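How video games remember where you are up to

You have been playing for an hour. You have crossed the swamp, found the brass key and used your last healing potion. Then someone calls you for dinner. You turn the game off, and the next day you turn it on again and your character is standing in the same spot with the same key. The game has kept a saved file.

What is a saved file?

A saved file is a list of facts about your game. It is usually much smaller than the game itself. The game already has the pictures, the music and the maps stored on the disc or the console. It doesn't need to copy them each time you stop playing. It only needs to write down the things that have changed.

Take a game called Rerora, where you explore an island and look after the creatures you meet. When you save, Rerora writes down things like these:

Where your character is standing
How much health you have left
What is in your backpack
Which doors you have opened
Which creatures you have met
The time of day on the island

Each fact is stored as a number. Your health might be 60. The brass key might be item number 107 in the game's list of items, so the saved file doesn't say "brass key" at all. It says 107, and the game looks up the rest. A door can be even simpler: 0 for shut and 1 for open.

Your position is stored as numbers too. One says how far east or west you are and another says how far north or south. If the game has hills and caves, there is a third number for how high up or low down you are.

Save points and autosaves

Some games let you save whenever you like. Others only let you save in certain places, called save points. In Mastcombe, a castle game, you have to find a lit fireplace and sit beside it. Save points make a game harder – if you lose a fight, you go back to the last fireplace and have to do that part again.

Many games also save by themselves. This is called an autosave. A game might autosave every 15 minutes, or each time you walk into a new area. You will often see a small spinning symbol in the corner of the screen while it happens. Don't turn the console off while the symbol is there. The game is partway through writing its list, and a half-written list may not load.

When that happens, people say the file is corrupted. Some games guard against this by keeping 2 copies and only replacing the older one. If the new copy goes wrong, the other can still be used.

Save slots

A save slot is a place to keep one saved game. If there are several slots, you and your sister can each have your own adventure. You can also keep an old save before you try something risky, such as fighting the dragon with no armour. Check which slot you have chosen before you press the button, as saving over a slot usually wipes out what was there.
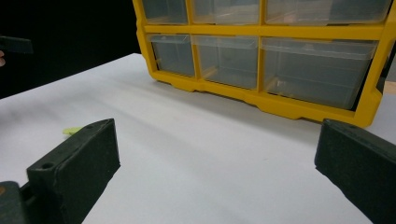

Where do the files go?

Long ago, some games had no way to save. They gave you a password at the end of each level, such as CONDORI or ZERNOW, and you wrote it on paper. Typing it in the next time took you to the right level. If you copied one letter wrong, it didn't work.

Later, game cartridges had a small battery inside that kept the memory running. When the battery went flat, the saved games were lost. Memory cards came after that, and you could carry one to a friend's house.

Today most saved files are kept inside the console, computer or phone. Some are also copied over the internet to big computers somewhere else, called the cloud. If your console breaks, you may be able to get your saved games back from there. Ask a grown-up to help you check whether cloud saving is turned on.

Words to know

Autosave: when a game saves without being asked
Cloud: computers you reach over the internet that can store your files
Corrupted: damaged so that it can't be read properly
Save point: a place in a game where you are allowed to save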